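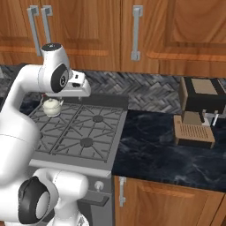
Nudus cast iron griddle, two burner. 4 stars

Bought in February, used it nearly every morning since. Short version: good, heavy, buy it if you cook for more than two people.

Gas stove here, five years old, nothing fancy. Paid 76 for the griddle, plus 11 shipping. The Aoki one was 55 and I almost went for that. My neighbor Riku Ueda has the Aoki and it warped on him, kind of a rocking thing now when you press down with the spatula. So, spent the extra.

Good stuff first. Flat. Really flat. Pancakes come out even except the very middle, between the burners, where it runs cooler. I park the done ones there. Eggs stuck the first week, quit sticking after I did three more rounds of oil in the oven. Box says pre-seasoned. Sort of. Do it again yourself.

Grease channel is deep enough for a full pack of bacon. Pour spout on one corner only, the left, and I'm right handed, so draining it is awkward. Would it kill them to put one on each side.

Heat up is slow. Ten minutes on medium low, don't rush it. I cranked it the first day and smoked up the whole kitchen, set the alarm off, dog under the bed. Medium low. Trust me.

Handles get hot, both ends. No covers included which is cheap of them at this price. Got a pair of Wurnau silicone ones, they fit if you push.

Cleaning: scraper, hot water, dry it on the burner, wipe of oil. Do NOT leave it in the sink over night. I did. Orange rust by breakfast, took a half hour with steel wool to get it back.

Flip side has ridges. Used it twice for steak. Nice marks, misery to clean, never agian. If you want a grill pan get a grill pan.

Storage is the other problem. Too long for my drawer, so it lives on the stove. Measure first.

Minus one star for the spout and the handles. Otherwise happy, would buy it again. Will update if the seasoning starts to flake, a couple people said theirs did adn I haven't seen it yet.

Frida Vigfúsdóttir
April 2, 2018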